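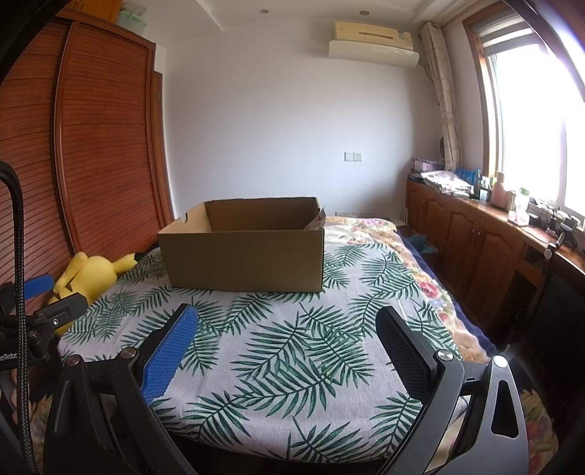 Selling off the board games, one lot or separate?

dunmore_jo
So we're moving in April and I have 38 board games that need new homes. My husband says list the whole lot for $145 and be done with it. I think we'd do way better one at a time, especially on Kombo (complete, plus the 2 expansions!). What would you do?

petrichor88
One lot. I sold mine separately and spent months answering "is this still available" messages. Never again.

tilehoarder
Disagree with petrichor. Pull out Kombo and list it alone, people in the Gresside group go nuts for it. Lump the rest.

petrichor88
They go nuts and then they don't show up, lol

Imtiaz Marikar
Check the pieces before you price anything. I bought a "complete" Itimier last year and it was missing the whole blue set. Still annoyed.

dunmore_jo
Ugh, I haven't opened Itimier since the kids were little. Guess that's tonight. Does anyone know if shipping a heavy one is worth it?

tilehoarder
Local pickup only. Postage will eat you alive.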